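Home Browse Topics Food & Events Ask Sign in

Buffet or plated for a retirement banquet, and how early to book the caterer?

Posted by marlow_k, 12/08/2023

I am putting together a retirement dinner for my dad's old crew in Astbridge. It will be in November next year in a rented hall. The hall has a kitchen, but it only has a small range and a fridge, so whoever we hire would need to bring most of the food ready to go.

I have two quotes so far. Purketti Catering will do a buffet with a choice of pasta or roast chicken, salads, rolls and dessert. Simiyu Kitchen over in Flikstead will do a plated three-course meal with servers, and they charge extra for travel. The plated one costs more per head, but the buffet quote does not list plates, linens or cleanup, so I can't tell how far apart they are.

Most of the guests are in their sixties and seventies. A few don't eat meat and one has a shellfish allergy. What would you pick, and what should I be asking before I put down a deposit? Also, is a year ahead too early?

tabletop_jen

I worked banquets for 20 years, mostly weddings and company dinners. For older guests I lean toward plated, or family style if the caterer offers it. Standing in line with a full plate is hard on people who use a cane, and the last tables always get the picked-over trays. If you go with a buffet, ask for two lines and have the caterer call tables up one at a time.

Before you compare prices, get both of them to write out the same list. Plates, glasses, flatware, linens, serving staff, setup time, cleanup, trash removal, service charge, tax. The service charge is the one that surprises people. It is often not a tip, and the staff may not see any of it, so ask.
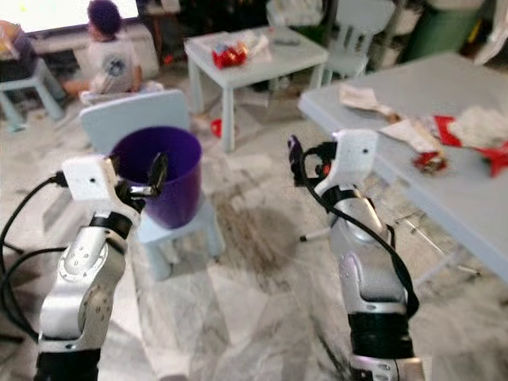

2 min read

On the allergy, tell them now and tell them again the week of the dinner. Ask where the shellfish is handled, and if the answer is vague, ask them to leave it off the whole menu. With a plated meal you can mark that guest's seat with a card. With a buffet you are trusting that no one moves a spoon from one dish to another.

A year is not too early to hold the date. It is too early to give a final count. Most places will take a deposit now and want the number a week or two out — get that cutoff in writing, along with what happens if the number drops.

dale in flikstead

go with the buffet, people like to pick their own food. we had one for my brother and there was food left over for days

oakstreet_cook

I don't agree that buffet is a bad idea here, but I would want to know how they keep it hot. Your hall kitchen sounds too small to reheat much. Ask Purketti if they bring insulated boxes and chafing dishes, and how long the food will sit out before it is served. Ask the hall how many outlets you can use at once, too. We tripped a breaker with coffee urns.

Also do a tasting. Some caterers charge for it and take the fee off the bill if you book. Try the meatless dish as well as the chicken.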